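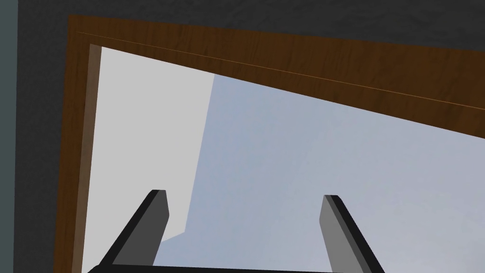
¿Qué masa de muestra hace falta para repetir la medida de semivida? Con 20 miligramos por vial llega, siempre que el blanco se mida el mismo día y en el mismo detector.

Lo pongo arriba porque es lo que más me habéis preguntado por privado y voy con prisa. El resto, contestando al mensaje de ayer, intercalado.

> Hola a todos. He repasado la hoja de cálculo del lote 3034 y no me cuadra
> la corrección por tiempo muerto. En Pendbridge usamos el modelo no
> paralizable y en Plestville parece que el otro. ¿Quién tiene razón?

Los dos, a tasas bajas. A partir del vial 78 ya no, ahí la diferencia se nota y hay que elegir uno. Propongo no paralizable para todos – es el que trae por defecto el programa Drorkora y así no tocamos nada más. Si alguien tiene una razón seria en contra, que la mande con números por favor.

> También me preocupa el fondo. El blindaje de plomo se cambió en
> noviembre y los blancos anteriores y posteriores no se parecen mucho.

Cierto. No mezclar. Los blancos de antes del cambio van en carpeta aparte y no entran en el ajuste. Ya lo dije en la reunion pero veo que en el fichero común siguen todos juntos. Lo arreglo yo esta noche, no lo toquéis mientras.

> Por último, ¿enviamos ya el borrador o esperamos a los datos de Teshome?

Esperar. Faltan las medidas largas y sin ellas el ajuste de dos componentes es muy flojo, cualquier revisor lo va a ver. De los espectros que tenemos, 98 están bien calibrados; los demás hay que pasarlos otra vez con la fuente de europio, la de cobalto se queda corta en baja energía.

Más cosas, rápido:

La tabla 2 del borrador tiene las unidades mal. Pone horas y son minutos. Culpa mía.

El apartado de incertidumbres hay que rehacerlo entero. Está sumada la de geometría dos veces, una en la eficiencia y otra suelta al final. Quien lo coja que avise en la lista, no vaya a ser que lo hagamos tres a la vez como con la figura del decaimiento.

Los viales con tapón agrietado, fuera. Ni medirlos. Pesarlos antes y despues de cada tanda, eso sí, los buenos también.

Y por favor, nombres de fichero sin tildes ni espacios – el script se cae y luego me toca a mi buscar cuál ha sido.

Sigo sin acceso al servidor de Plestville, si alguien puede mirarlo mañana se lo agradezco.

Saludos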